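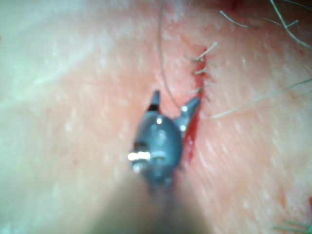

Students on the Casel robotics course have reached the suturing stage of their spring project, in which a two-armed surgical robot closes short cuts in a skin pad under program control. The work runs on the Urnent controller and is assessed in March. Tension is the main difficulty at this stage. With one jaw set on the wound edge just below the last suture tail, a small error in position changes the pull on the closed section above.

The class has logged 140 runs, of which 98 were accepted for marking. Each run is scored on stitch spacing, thread tension and time.
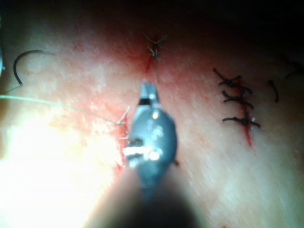

Control software

The motion planner was written by the students on top of the Nirnetex library and now stands at 2445 lines. It treats each stitch as a separate job: needle entry, exit, pull-through, knot.

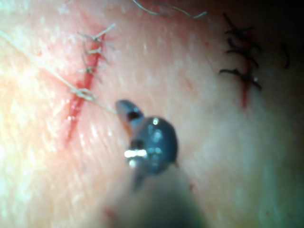
Knot tying remains the slowest job and takes up most of the 47 seconds allowed per stitch. A revised routine shortens the loop before the second throw and will be tested on Friday.
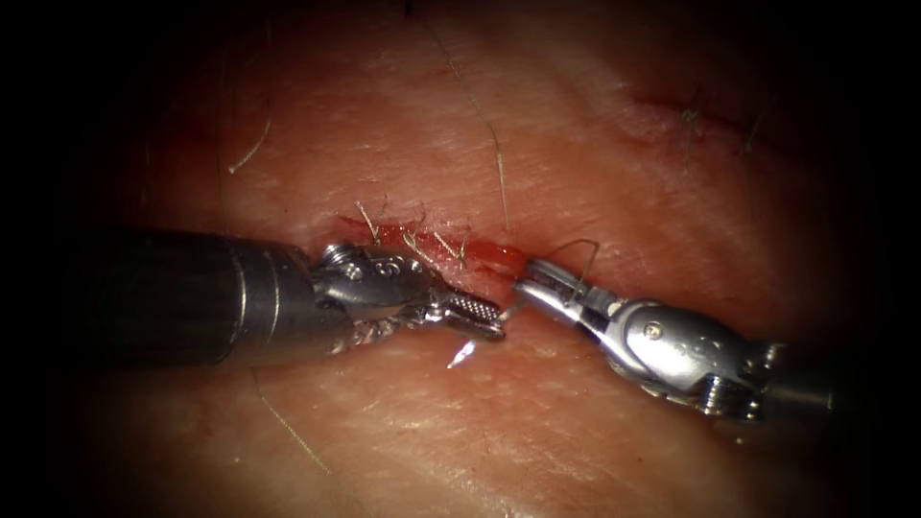

Handover between the arms is the last item to be marked. The software must keep the two tips close without contact, and the gap left above the middle of the cut is small while the left jaws hold the curved needle. The distance is checked against joint readings at every step.

The best planner will go forward to the Delorme student contest. Entries close at noon on the last day of term.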